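Fórum Televisão e Reality Shows > Programas estrangeiros > Dratham

Tópico: Dratham, terceira temporada - o que pensam da expulsão no episódio 12?
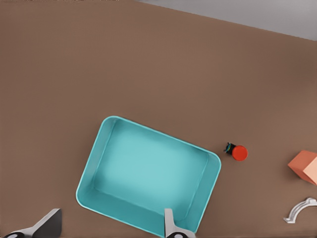 Mensagens neste tópico

marmelo_76
Boa noite a todos. O português não é a minha língua materna, por isso desculpem os erros. Vi ontem o episódio 12 e fiquei com uma dúvida. A concorrente de cabelo curto saiu da casa por ter falado com a família fora do horário, mas na segunda temporada outro concorrente fez a mesma coisa e recebeu só um aviso. O regulamento mudou entretanto?

Evico
Mudou, sim. Agora são 44 minutos de chamadas por semana e à segunda falta a pessoa sai. Foi explicado no primeiro episódio, muito depressa.

leemans
Discordo um pouco. Explicaram a regra das chamadas, mas não disseram que a saída era imediata. Para mim a produção queria uma expulsão antes da final e aproveitou a ocasião.

Evico
Isso é teoria. Ela própria admitiu a falta no confessionário.

leemans
Admitiu uma falta. A segunda não vimos. Se existe, que mostrem as imagens.

javcombe_fan
Eu venho do fórum do Javcombe e lá foi igual, todas as temporadas há uma expulsão duas semanas antes do fim. Já não me surpreende. Continuo a ver por causa das discussões na cozinha :)

marmelo_76
Obrigado pelas respostas. Então eu perdi a explicação, peço desculpa. Mesmo assim parece-me um castigo pesado, sobretudo porque ela ainda podia ganhar. Alguém sabe se ela volta para o programa de reencontro?

tardes_de_sofa
Li que o reencontro é gravado em abril e que são convidados todos, expulsos incluídos. O prémio do público é que ela já não pode receber.

leemans
Todos, não. Na segunda temporada faltaram dois e a apresentadora nem falou deles.

tardes_de_sofa
Faltaram porque não quiseram ir. O convite existiu.

Evico
Leemans, vais fazer 100 mensagens sobre esta expulsão?

leemans
Se for preciso :)

marmelo_76
Por favor, não briguem por minha causa. Na sexta-feira há episódio novo. Uma última pergunta - a votação fecha durante a emissão ou só no dia seguinte?

javcombe_fan
Durante a emissão, antes do último intervalo.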